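Progress report to the Tadwood Fund
Project Jollia: teaching a robot hand to pick up everyday tools
Reporting period ending in October

Dear friends at the Fund,

Thank you again for your patience while we moved the reporting date, and for the very kind note that came with the second payment. It was pinned up over the kettle for weeks. I promised in the spring that this report would be easier to read than the last one, so I have left most of the tables for the annex and will try to tell you plainly how the collecting is going.

You'll remember that the aim for this period was 400 good examples of the arm picking up hand tools and setting them down again, each one guided by a person, so that the learning system has something sound to copy. We have 400 recorded and 94 still waiting to be checked. Checking is slower than recording, and I should have allowed for that in the plan I sent you. Every example gets watched from start to finish, given a short written label, and then either kept or set aside. We set aside more than I expected in the first weeks, mostly for hesitant starts, where the person guiding the arm stopped to think and the arm stopped with them. A system that learns from those will learn to dither, and we have quite enough dithering in the building already!

The clamps have taken up the largest share of our time. They were a late addition to the tool list, after the screwdrivers and the pliers went more smoothly than planned, and they are a wonderful nuisance. A C-clamp lying on its side offers the fingers a curved frame, a threaded screw and a crosswise handle, and each of those wants a different approach. We have been guiding the three-finger gripper down from above and asking for the frame to be taken first, with the handle left alone until the frame examples are finished.
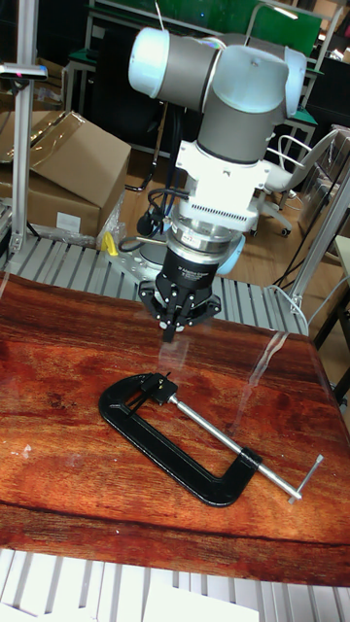 Kamel read a draft of this section and felt I was being too easy on us. The point made was that 100 grasps of a clamp from nearly the same angle are worth a good deal less than the number suggests, and that the Fund ought to hear how varied the examples are before hearing how many there are. I think that is fair. We had fallen into the habit of setting the clamp down in much the same way each time, handle toward the same corner, simply from being right-handed and a bit tired.

So we changed the routine. Before each example, whoever is at the table now draws a card that gives the direction the screw should point and how far open the clamp should be. It adds a little time to every round, and there was some grumbling, but the newer clamp examples look far more mixed when we play them back. I would rather bring you a smaller set next time that has been gathered this way, and I hope you'll agree.

On the software side, Carer, our labeling program, has had its long-awaited tidy-up. Labels can now be corrected without opening the whole example again, and the person checking can mark the moment the fingers first close. That mark was asked for by nearly everyone on the team, and I'm only sorry we didn't do it sooner.

Spending is within the budget you approved. The one change is that we have moved money from travel to checking hours, as agreed by email, and the figures are in the annex.

For the next period we plan 3 things:

Finish checking the 94 outstanding examples.
Gather a fresh set of clamp examples using the cards, this time including the handle.
Run the first full training on the checked set and send you the results, whatever they look like.

If anyone from the Fund would like to come and try guiding the arm, mornings before eleven are best, and you would be very welcome to stay for lunch.

With warm thanks,
The Jollia project team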